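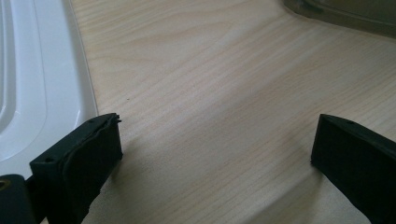
Blond timber top with a glossy white moulded piece at the left. Photo: Trondia

MEDIA RELEASE - for use from 9 am

Trondia brings pale timber benchtops to small kitchens this April

Trondia, the Ballarat joinery run by Elif Naz Karaca and Leandro Soler, is releasing its first off-the-shelf benchtop. Name is Pinilura. Pale blond colour, fine straight grain, matte oil finish. Sold by the length, cut to size at the workshop, ready to fit.

Until now everything out of the Trondia workshop has been made to order. Long waits. Pinilura is the same timber and the same oil, in 3 set depths, with a 4 week turnaround from deposit to pick-up.

"People kept asking for the offcuts," said Elif Naz Karaca, co-founder. "Renters, people with a galley kitchen, one fella doing up a caravan. They wanted a metre and a half of bench and that was it. We were saying no to them every week and it felt silly."

The grain is the selling point. Close lines, tan and a bit of pink running through the cream, no two lengths alike. Trondia doesn't stain it or fill it. Buyers can come in and choose their own board from the rack, or ask for photos by email.

Pinilura is meant to be worked on. Trays, lids, kettles, the dish rack, all of it. The oil will mark if water is left to sit, and a light sand and a fresh coat brings it back. A small tin of oil and a cloth come with every order. Wipe down with a damp cloth, crumbs and grit first so they dont get dragged along the grain.

"I've had a test length at home beside the sink since winter," said Leandro Soler. "Two kids, lots of toast. I've re-oiled it once."

First run is 50 lengths. Shufen Peng, who runs the Lutby homewares shop in Daylesford, has taken several for her display kitchen and will take orders over the counter. Interstate freight is being sorted now, details to come. Sink cut-outs avaliable at extra cost, please send the template from your sink with the order and not just the model number.

Matching shelves and a chopping board are planned for later in the year. No dates on those yet.

Workshop visits welcome, ring first. Samples for media on request, hand-sized, no need to return.

Media contact: Awuor Ndung'u, Trondia
High-res images and price list from Awuor, same-day reply if asked before 3 pm

ENDS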